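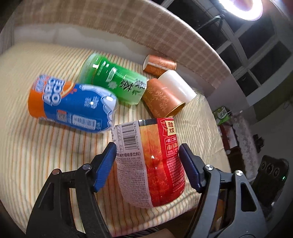 Attachment 1 – lemon tea nearest, the other drinks and cups out on the stripes.

Ticket 2530
Product: Karagiannis Dremham mattress, double
Bought from: Jellstead, Rikville branch
Category: Comfort / dips and sagging
Opened: Monday, April 8, 2019
Status: Waiting for support

Hello! Me again, I'm afraid. The last ticket got closed while I was away, so I'm starting over and putting everything in one place.

Short version: I've had the mattress since January and things won't stay where I put them on it. If I set a bottle down on its side near the foot end it wanders off towards the window side. A person lying down does more or less the same, only slower and with more grumbling. I like the mattress otherwise (very comfy for the shoulders, no complaints there) but I do wake up most mornings with my head nearly against the headboard.

Your reply last time asked me to "demonstrate the movement using everyday objects", so I've been using drinks bottles and paper cups. The bottles are a fair test I think, as they're round and have a bit of weight to them. The cups are hopeless. They're narrower at one end so they just go round in a circle, and I've stopped writing down what they do.

What I've tried so far:

First go, mattress exactly as delivered. Lemon tea on its side at the foot end, let go, and off it went towards the headboard. Did it again with the green tea and got the same, a bit slower.

Second go, turned the mattress head to foot, as it says in your care leaflet. This took me most of a Sunday morning as I had to clear the windowsill to get round the back. Same direction as before! That surprised me, because I'd been sure it was a dip in the mattress and I expected it to move to the other end.

Third go, took the striped sheet off and tried it on the bare mattress. Everything rolled faster but the same way. So the sheet slows things down a bit and that's all it does. Sheet back on.

Fourth go, waited until it was dark and put the ring light on at the window so I could look along the top of the bed for a hollow. I couldn't find one. The surface looked fine to me, though my eyes aren't brilliant.
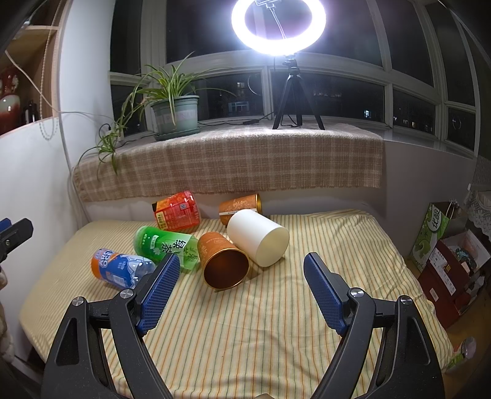
Attachment 2 – looking towards the headboard, green tea on the left, light and spider plant up on the sill.

You'll want to know about the windowsill, as your form asks for "nearby heat sources and furniture". It's a wide one, right behind the headboard, with a checked blanket over it. The spider plant lives at the left and the light stands at the right. There's no radiator under there. The headboard is the padded white one and it's bolted to the bed, it isn't fixed to the wall.

Questions from the form, answered in order so you don't have to ask again:

Is the mattress on a suitable base? Yes, slats, the ones that came with the bed.

Are any slats broken? I thought not. See update.

Has liquid been spilled on it? No, all the caps stay on for the rolling.

Are you within the 300 night comfort period? Yes, well within it.

Update, same day, after tea

Right, I got down on the floor with a torch, and I should have done that first. There are 2 slats at the headboard end that have come out of their holders on one side. They aren't broken, they've just popped out and are resting on the rail below, so the whole top end sits lower. That would explain why turning the mattress round made no difference at all.

I've pushed them both back in. Put the lemon tea down again and it still moved, but only a hand's width before it stopped. The green tea didn't move. I've also tried lying on it for twenty minutes with a book and I didn't slide, or not so I noticed.

So what I'd like from you now:

Could you tell me whether the plastic holders can be bought separately? The one nearest the wall feels loose and I can wiggle it with a finger, so I think that slat will come out again the next time anyone sits down hard. The bed is from Jellstead too, if that helps you find the part.

And could you leave this ticket open for a fortnight? I don't need a replacement mattress and I'm happy for the return request on the old ticket to be cancelled. I'll do the bottles again after a few nights' sleep and add what happens underneath.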